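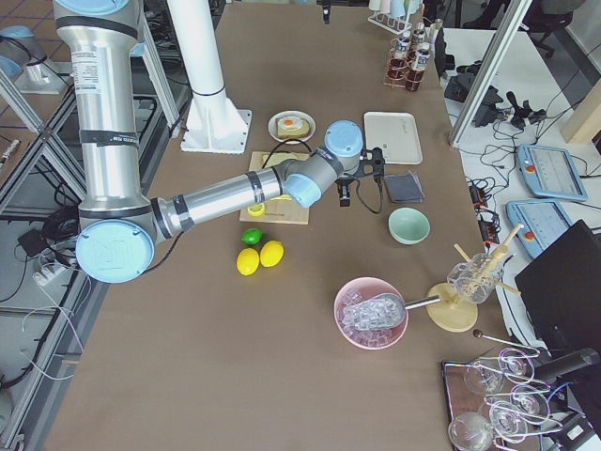
Fried egg on toast, white plate

Is the date on an egg carton worth anything?

Asked by Forncombe214 on Monday, June 1, 2020

My sister-in-law throws out eggs the day the carton says to. I think the date is mostly there to sell more eggs, but I can't find anyone who will say so without also trying to sell me a book. I have a carton that is 4 days past, kept in the fridge the whole time, no cracks. I've also been told to float them in water, and that sounds like something off a fridge magnet. Does the float thing tell you anything about whether an egg is safe, or only how old it is? I already know it's old.

Brallow
4 days is nothing. I grew up eating them way past that and I'm fine.

kalinowski_kitchen
"I'm fine" doesn't prove much, but I'd eat them too. Look at the wording first. A "sell by" date is for the store and a "best by" date is about quality, and neither one means the egg goes bad at midnight. Eggs that stay cold usually keep for several weeks.

You're right to doubt the float test. An egg loses moisture and the air pocket gets bigger, so an old one stands up or floats. That's age. It says nothing about salmonella, and a perfectly fresh egg can carry that. Cooking is what deals with it – whites and yolks both firm if you want to be careful, and I would be for small kids, anyone pregnant or anyone older.

Crack each one into a cup before it goes in the pan. A rotten egg smells so bad you won't need a second opinion. Toss any that were cracked when you got them.

Fimenberg
Mostly agree with the post above, but I don't put much faith in "kept in the fridge the whole time." Which part of the fridge? Mine has a cute little egg rack in the door and it's the warmest spot in there. I checked with a cheap thermometer last October and moved the eggs to the back of the middle shelf, still in the carton. Whether it made any difference to the eggs I couldn't tell you.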